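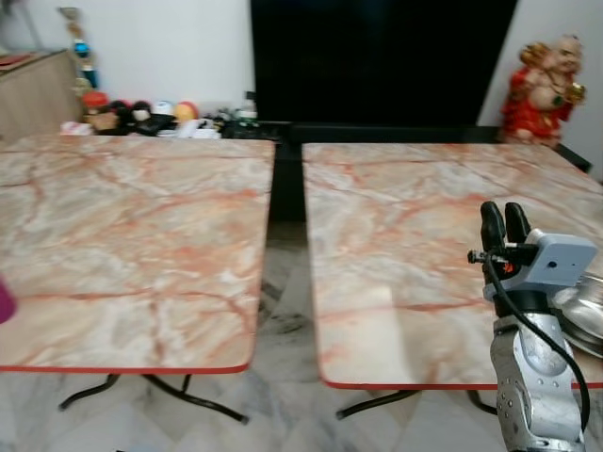
Both tables set up side by side, gap left between them.

22 Mar 2022

Folding tables, main room. Continues the Pisora entry on top flatness.

Set the two marble-pattern tables side by side. Gap measured at the front corners and at the back corners: 100 mm front, 100 mm back. Legs fully opened and the folding joints pushed down by hand before measuring. The gap was kept so that the legs of one table do not touch the legs of the other.

Height to the top surface is 628 mm on the left table, taken at the front edge. The right table reads 2 mm lower at the same edge. Turned the right table 180 degrees and read it again; the low side moved with the table, so the floor is good enough and the error is in the frame or the feet. Turned it back. A washer under one foot would correct it. Not fitted yet.

Tops checked with the Yoshida straightedge, both diagonals. Left: no light under the edge. Right: slight hollow at the center, too small for the feeler gauge I had on hand. The top is shiny enough there that the reflection bends a little, and that is an easier way to find the hollow than the straightedge.

Red edge trim is seated along the front of both tables. Pressed along the full length with a thumb. One spot on the right table gives slightly near the back corner. Bredeck contact adhesive should hold it. Clamp with tape overnight, no metal clamps on the trim. 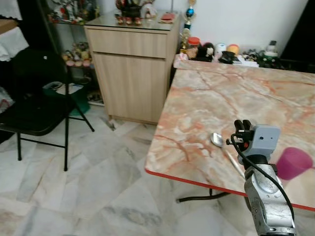 Spoon and magenta cup on the marble-pattern top.

Rock test. Placed one spoon and one plastic cup on the top and pushed down at each corner in turn. The spoon is the better indicator. It rests on the back of the bowl and the end of the handle and will rattle before a person can feel the table move. Repeated 16 times, four per corner. Rattle at one corner only, the same corner as the low reading. The cup did not shift in any run.

The counter at the back holds a jar, containers and small items.

Wiped both tops with water and a soft cloth afterward. Werketti surface cleaner not used; it leaves a film and would change the reflection check.

To do:
- washer under the low foot, then repeat the height readings
- glue trim at back corner
- check the folding joints for play again in May

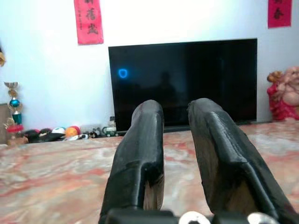 Can the two tables be pushed tight together to make one long surface?
Only after the height is corrected. With a step at the joint, a cup slid across will catch on the trim of the higher table.

Workshop notebook | Contact | Copyright 2022 | Back to top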